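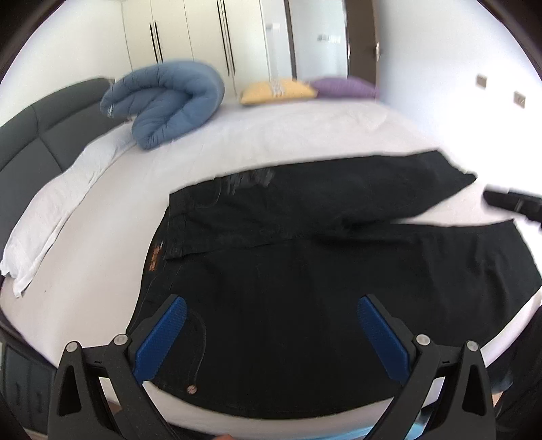
Plituson Trouser Folding Set

Read me first

Welcome, and thank you for taking an interest in such a humble subject. Plituson is a collection of short recordings of people folding trousers at home, on whatever large flat surface they had nearest, and more often than not that turned out to be the bed. We started it in April with a modest plan and a pile of clean laundry, and it has grown into something we are rather fond of. This page tells you what is in the set, how the folding was done, and where you may want to be a bit careful with it.

What is in it

There are 200 recordings in the current release, split evenly between two homes, which we call Islow and Petetmont after the streets they stand on. Each recording covers one pair of trousers from the moment it is spread out until it is folded and set aside. Jeans make up the larger share. The rest are chinos, corduroys, sweatpants and a few pairs of pajama bottoms that somebody insisted on, and we are glad they did, as they slide around in a way denim never does.

We kept worn clothes in on purpose. Ripped and distressed jeans are a good deal fussier than they look – a finger or a corner of fabric can catch in the frayed threads, and the leg folds a little unevenly where the cloth has thinned out. If you only ever practice on crisp new pants, the first old favorite out of the dryer will surprise you.

How the folding goes

The house method is the plain one most of us learned growing up. Lay the trousers flat and smooth both legs down toward the hem. Bring one leg over the other so the outer seams meet, tuck in the point of the seat, then fold from the hem up toward the waistband. Fold once more for a drawer, or leave it there for a shelf. Folders were free to start from either end of the bed and to walk around it when they couldn't reach, and plenty of them did.

Dark jeans went on pale sheets wherever we could manage it. Pillows were left where they were, up against the headboard, and nobody was asked to make the bed any better than usual.

Labels

Every recording has a short text note with the kind of garment, the color, the surface and the number of folds. A second field, called "finish", takes one of 2 values, neat or loose. Please treat it kindly, for it is one person's opinion at the end of a long afternoon. Black and very dark navy were hard to tell apart in the evening, and we know of 25 notes where the color may be wrong. They are marked with a question mark.

Known gaps

There are no skirts or shorts, and no children's clothes. Both homes have big beds, so if you fold on a narrow cot or an ironing board you will find little to help you. A third home, Krajčí, is being added and has a long kitchen table, so that should improve before too long.

Use and thanks

The set is free for study and teaching. If you spot a wrong note, send us the recording number along with your correction, and we will put it in the next release.

Last updated Monday, September 30, 2024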